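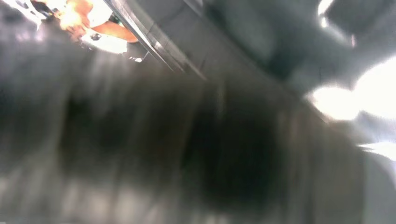
5. Setting up and loading the Tremine sorting cabinet

Revised in June by Augustina Bawa for the Skirkbridge craft room. Replaces the fold-out sheet that came in the carton.

The maker's sheet says the cabinet "assembles itself in minutes." It does not. Allow an evening. The sheet also claims you can load the drawers in any order, which I tried, and which I would not try again. What follows is the order that worked for us. Where I have only the maker's word for something, I say so.

5.1 Before you start

You will need:
- the cabinet shell, with the back panel already fitted
- the drawers and the shallow lift-out trays
- the packet of 19 mm screws (a longer screw will come through the side)
- a Phillips screwdriver, hand type
- a tape measure
- a level, or a jar lid and a marble if you have no level
- a dry cloth
- masking tape and a pen

The packet also holds a small bent key. The sheet calls it an "adjustment tool" and never mentions it again. Put it in the envelope with the receipt. I have not found anything on the cabinet that it fits.

Caution: The front edges of the drawer runners are sharper than they look. Handle them from underneath.

5.2 Placing the shell

1. Measure the space where the cabinet will go. The shell is 508 mm across the front. The carton says it fits a 20 inch gap, and on paper it does, but there will be nothing left over for your fingers or for a baseboard that bulges. Give it more room than that if you have it.

2. Wipe the floor or table where the cabinet will stand. Grit under the feet will scratch a soft surface.

3. Stand the shell upright with the open side facing you. Get a second person for this. It isn't very heavy, but it is awkward, and the sides flex until the runners are in.

4. Set the level on top, first side to side and then front to back. If the shell leans forward even slightly, the top drawers will creep open. The sheet says the runners "self-correct for uneven floors." I have seen no sign of this.

5. Slip folded cardboard under the low foot until it sits level. Felt pads are sold for the purpose under the Naidu name and they are fine, but they squash down in the first week and you end up doing the job twice. Cardboard from the carton costs nothing.

Note: If the cabinet is going on a table, check that the table itself doesn't rock. Fix the table first.

5.3 Fitting the runners

6. Lay the runners out in pairs. Left and right are stamped on the inside face, very faintly. Tilt them toward a lamp to read the stamp and then mark each one with tape, so that you don't have to do it again.

7. Start with the lowest pair. Hook the back end of the runner into its slot, lower the front end, and put in one screw. Leave it a quarter turn loose.

8. Do the same on the other side. Slide a drawer in and out a few times. If it runs straight, tighten both screws by hand.

9. If the drawer binds, take it out and look at the back hooks before you touch the screws. The hook can sit on the lip of the slot and feel as if it has gone home. Most of the drawers I have been asked to "repair" had a hook sitting on the lip.

10. Work upward, one pair at a time.

Caution: Do not use a power driver. The sheet permits one on a low setting. The holes are in thin material, and once a screw spins freely in its hole it will never hold again.

11. Leave the drawers empty for now and push them all in. Step back and check the gaps. They should be even enough that you stop looking at them. The maker promises a "hairline finish." Ours has nothing of the kind and it works well enough.

5.4 Fastening to the wall

12. Fasten the cabinet to the wall with the strap supplied. The sheet lists this as optional for homes without children. I would ignore that. Two full drawers pulled out together are enough to bring the front down, and adults do that too.

13. Screw the strap into a stud. If there is no stud where you need one, move the cabinet. I don't trust the plastic plugs in the packet with anything heavier than a calendar.

14. Pull the strap snug, then tug the top of the cabinet toward you. There should be very little give.

5.5 Sorting what goes in

This part takes longest, and the sheet gives it a single line: "Fill with your items and enjoy."

15. Tip everything you plan to store onto a clear table or an old sheet on the floor. All of it, including whatever is in the tin you think is already sorted.

16. Pull out the trash first. Dried glue, markers that leave no line, the cap to something long gone. Try each marker on paper before you believe it is good or bad.

17. Group by what you do with the thing. Cutting, sticking, coloring, measuring. I know the Prultedeo method says to group by color, and I know how nice it looks on the first day. By the second week you want scissors and have to remember which color the handles are.

18. Put flat items together, separately from anything round or bulky. Sheets and cards slide under other pieces, and you won't see them again until the drawer jams.

19. Set aside whatever doesn't belong to any group. There will be a pile. Give it one drawer, the lowest, and no more than that. If it won't fit in one drawer, go back to step 16.

Note: Don't buy dividers yet. You can't know what size you need until you have used the cabinet for a while, and the packs sold for it come mostly in sizes that suit the packaging.

5.6 Loading the drawers

20. Load from the bottom up, heavy things first. Paper pads, jars and metal tools go low.

21. Put the things you use every day at elbow height. Ignore the little pictures printed on the carton, which put thread at the bottom and a row of paint jars at the top.

22. Keep blades in the shallow lift-out tray, all pointing the same way, with their covers on. If a cover is missing, wrap the blade in a fold of card and tape it.

23. Stop when the drawer is full to just below the rim. Push it shut slowly. If you hear scraping, something is standing up at the back. Open it and lay that piece down. Do not push harder.

24. Open each drawer all the way once it is loaded. The maker says the stops will catch a full drawer. They catch a half-full one reliably. With a heavy one I keep a hand underneath.

Caution: Leave liquids out of the upper drawers, even with the lids screwed down. A leak from the top travels through every drawer below it.

5.7 Labels

25. Write labels on masking tape for the first month. You will change your mind about several of them.

26. Stick each label on the front, left of the handle, where your hand won't rub it off.

27. Use plain words. "Tape" is a good label. "Adhesives and fixings" had three of us opening the wrong drawer.

28. When the masking tape labels have stayed the same for a month, make permanent ones if you like. I haven't bothered.

5.8 Looking after it

The sheet describes the runners as "maintenance free for life" without saying whose. Go over them with a dry cloth when the drawers start to feel gritty. Don't oil them. Oil holds dust and glitter, and the mixture sets into a gray paste that is hard to get out of the back slots.

Check the strap and the lowest runner screws twice a year. Tighten by hand.

I do a quick reset on Sunday evenings: anything left on top of the cabinet goes into its drawer, or into the lowest one if I can't decide. If the lowest one is full, see step 16.

5.9 If something goes wrong

Drawer creeps open: the shell leans forward. Repeat steps 4 and 5.

Drawer sticks halfway: empty it and try again. If it runs freely when empty, it was overfilled. If it still sticks, check the back hooks as in step 9.

Drawer front is crooked: one runner is a slot too high. Count the slots from the bottom on both sides and refit.

Screw turns without gripping: take it out, pack the hole with a sliver of matchstick and white glue, leave it overnight, and refit the same screw. The maker advises ordering a new side panel. Try the matchstick first.

Loud click when closing: I have asked about this and been told it is normal. It has not gotten worse so far, and the drawers still close.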